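3. Conduct of Demonstrations in Occupied Homes

3.1 Scope of the rules

The Skendard protocol covers manipulation demonstrations recorded with hand-held grippers in homes that remain furnished and in daily use. It was drawn up after a pilot in October, in which recordings made by the Handen and Ngcobo teams could not be merged. Both teams had worked from the same task list, but they had different ideas of what counted as a valid start state, and neither had written those ideas down. The rules below deal with the conduct of the operator and the state of the work surface. Calibration and time alignment are treated in Section 4.

Three terms are used throughout. A task object is any item the operator is instructed to grasp or move. A contact object is an item that a task object may touch during the motion. All other items are background. Background items are left where the household keeps them, and the operator must not clear a counter or a chair to simplify the view. Personal documents and screens are the only exceptions and are removed before recording.

3.2 Grasping slender utensils

Chopsticks, spoons and spatulas account for most of the rejected episodes in the pilot. The common fault is a grasp in which the utensil turns between the pads while the operator believes it to be fixed. The protocol therefore requires that the utensil lie in the gap between both pads before any transport motion starts, and that the jaws stay closed for 2 seconds before the wrist is moved. Contact between a held utensil and one lying on the table is permitted, as in Figure 1, provided that the contact is entered in the episode log.
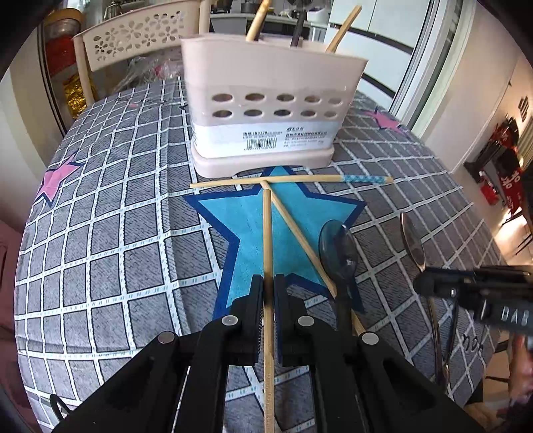

Figure 1. Wooden chopstick held in the jaws, with its upper tip against a second chopstick lying across the star print. The utensil holder is behind them.

3.3 Use of two grippers

When two grippers are used, one is designated as active at each point in the task. The other may hold a contact object or wait, but it must not cross between the active jaws and the target. A handover is logged as a separate phase, beginning when both grippers touch the object and ending when the first one lets go. Episodes in which the active role changes without a log entry are returned to the operator for relabeling. They are not corrected by the reviewer, who has no reliable way to recover the operator's intent from the recording alone.

The waiting gripper may enter the view of the active one. Early drafts of the protocol prohibited this, but the limit forced operators into wide arm positions that do not occur in ordinary table work, and it was dropped in the Nerunley revision.

3.4 Upright placement and removal

Tasks that involve a container are harder to judge, as the lower part of the utensil is often hidden by the container wall or by the gripper itself. A clear plastic spoon adds a further problem: the outline of the bowl can be lost against a bright or cluttered background.
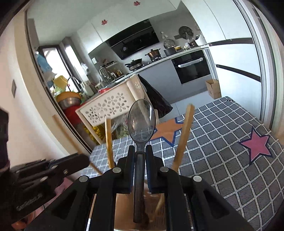
Figure 2. Clear plastic spoon held upright between the fingers, near a light wooden container and other wooden utensils.

Success in these tasks is judged from the released state only. The operator opens the jaws, backs away along the axis of approach, and holds still until the object can be seen without the gripper in front of it. An object that leans against another utensil is accepted if the task text does not call for a free-standing pose. If the object falls after release, the episode is kept and marked as a failure.

3.5 Review

Each batch contains 50 episodes, of which 13 are drawn at random and checked by a second reviewer. A batch is returned in full if 2 of the checked episodes break any rule in Sections 3.2 to 3.4. Reviewers record the rule number and the time of the first breach, and they do not view the operator's own notes until their entry has been saved.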